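01/01/2023

Up before six. Coffee, two slices of toast, and the last of the plum jam. Thirty-four degrees on the porch and no wind. The sky never got past gray all morning and the snow that was supposed to come through Codutberg overnight went north of us.

I said I would write in this every day in the winter and then skipped most of December, so I am starting again without making up the missing days. 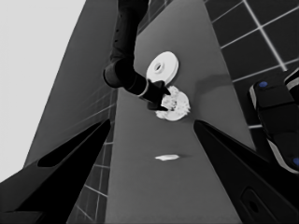
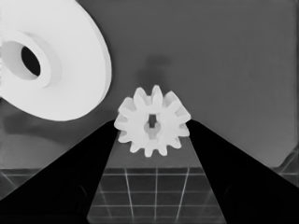
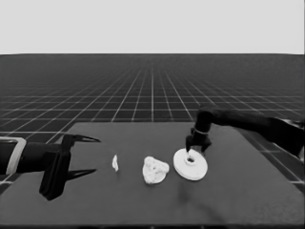 The orchard before breakfast dishes

Walked the rows first thing with the notebook and no tools. Dad always did it that way and I used to think it was a waste of a morning. If I have the saw in my hand I start cutting at the first tree and by the fourth I have forgotten what I meant to do with any of them.

The top row came through well. The old russets have put on a lot of water sprouts, mostly on the side facing the lane, where I took the big limb off two winters ago. I took too much that year. The tree has been trying to replace it ever since. I am going to leave half the sprouts this time and bend a couple of them down with twine, and take out the rest flush.

The second row is the Zitholms. I still can't decide about them. They keep until April in the cellar and they cook down nicely, but they set fruit in clumps like grapes and I never thin them enough. One has a canker on the trunk at knee height. It was the size of a thumbnail in the fall and it's now as long as my hand. I scraped the edge with the pocketknife to find green wood and found it farther out than I wanted. Marked that one with orange tape. It may come out in February with the others.

Deer have been in by the northeast corner again. They walked straight through where the wire sags. Chewed tips on all the whips there, and one guard pulled off and lying in the ditch. Put the guard back on. Need two posts and a stretcher before I can do anything about the wire.

Vole runs in the long grass near the bottom. I meant to mow that once more in November and didn't.

Tools

Washed up, then spent an hour at the bench in the shed. The Rivex folding saw has lost its edge and that kind of blade can't be sharpened, or I can't sharpen it. The replacement costs nearly what the saw did. I'll get one anyway. The long pole saw is fine. The loppers needed a new bumper and I had one in the coffee can with the hose washers. The hand pruners I took all the way apart — pitch in the pivot, a bit of rust behind the spring — and cleaned them with steel wool and oil and put them back together. They close now without my having to help them.

The ladder has a crack in the third rung. Painted a red X on it and leaned it against the outside wall so that I won't grab it by habit. The other one is shorter but will do for everything except the big russet by the gate.

I can't find the good stone. I had it out for the kitchen knives at Thanksgiving, so it's in the house somewhere. Used the coarse one on the loppers and it did a coarse job.

Rutilio

Rutilio Ochoa came up the drive before noon with a jar of honey and his dog. We stood in the yard a while and then it was too cold to stand so he came in. He had the heel of the Christmas ham with mustard and I heated up the beans. The dog slept against the stove and had to be moved twice for smoking.

He wants scion wood off the gate russet. His own went down in the October wind and he says he never tasted another one like it. I told him he could have as much as he can carry. We agreed I'll cut it on the first dry day we get, pencil thickness, last year's growth only, and wrap it in damp newspaper in the bottom of his refrigerator, since mine has apples in it. He already has rootstocks on order from Olvera. They ship late in the winter and they shipped his wrong last time, so he phoned and had them read the order back to him.

He asked what I was going to do about the bottom field. I said I didn't know. He said that was what I told him last year, and it was.

We talked about his shoulder, which is better, and the road, which is worse. The township filled the holes by the culvert in the fall and the plow has already taken most of it out again. He thinks the culvert itself is going. He may be right. There was water standing on the uphill side this morning when there should not have been.

The bottom field

I walked down there after he left, partly to have something to say the next time he asks.

It is wet at the low end from the willow to the fence. The rest drains. Dad had hay on it and then nothing on it, and I have had nothing on it. It's a good south slope at the upper end and gets the sun early. It also sits in the cold. I have seen frost in that field in the middle of May when the house garden had none, and any apple in bloom down there would lose the crop one year out of three. Pears bloom sooner and would be worse.

What I keep coming back to is nuts, or nothing. Hazels would stand it. Eustaquio Esquivel put in 600 of them on the other side of the ridge and he's the only person I know who has done it on this kind of ground. He offered once to show me around and I never took him up on it. Called him when I got back to the house and he picked up on the second ring, so now I'm going to see them when the weather opens.

He told me over the phone that he would plant half as many if he did it over, and wider, with room for the mower to turn at the ends. He lost a lot in the first summer to drought and more in the second winter to rabbits. The ones that lived are bearing now. He sells most of it in the shell from his porch and the rest goes to a bakery. He doesn't make much on it but he says picking hazels off the ground beats climbing for apples at his age, and I'm not so far behind him.

I could start with 30. That's a number I could water by hand with the tank on the trailer. If they die I'm out a weekend and the price of the plants.

Afternoon

Did the one job I had promised myself, the gate russet, lower half only. Took out the crossing limb on the road side. It has rubbed its neighbor raw for years and I have walked past it for years. Undercut first, then the top cut, then cleaned up the stub to the collar. It came down easier than I expected and missed the mailbox.

After that I only did small stuff — sprouts, dead spurs, a broken twig with a nest in it that I left where it was. Stopped when I couldn't feel the fingers on my left hand. The gloves are finished. Both thumbs are out.

Dragged the brush to the pile. Set the straight pieces aside under the porch for pea sticks.

Checked the cellar on my way in. Sorted through 13 trays and took out what was going. The russets are a little wrinkled and taste better than they did when I picked them. The Zitholms are hard as ever. One tray near the door had rot through the middle, all from one bad apple that I should have caught when I packed it, and I lost most of the tray. The good halves are in the big pot. The rest went over the fence to the hens, who were pleased with it.

Humidity is too low down there. Threw a bucket of water on the floor and wet the burlap.

Evening

Sauce on the stove all through supper. No sugar, a little salt, and a strip of lemon peel that I forgot to take out until it had gone soft. Six pints and a bowl left over. One lid didn't seal and went in the refrigerator.

Called my sister. They had eleven people for dinner yesterday and she had the dishwasher running for the third time while we talked. She wants to come up for the grafting. She did it better than I did when we were kids, with Dad's knife and rubber bands from the newspaper, and two of hers are still standing in the top row. I said I would hold some wood back for her.

Went through the Olvera catalog after that with a pencil. Circled more than I can plant and then erased most of it. Left circled: one bundle of the semi-dwarf rootstock, grafting tape, and the hazels with a question mark.

To do this week:
Blade for the saw
Two posts, stretcher, staples
Gloves
Find the good stone
Write to the township about the culvert
Cut scion wood for Rutilio, label it before it goes in the bag
Guards on the bottom whips

It started snowing a little after eight, small dry flakes. There was enough on the porch rail by ten to cover the paint. I brought in wood for the morning and banked the stove. Left knee sore from the ladder.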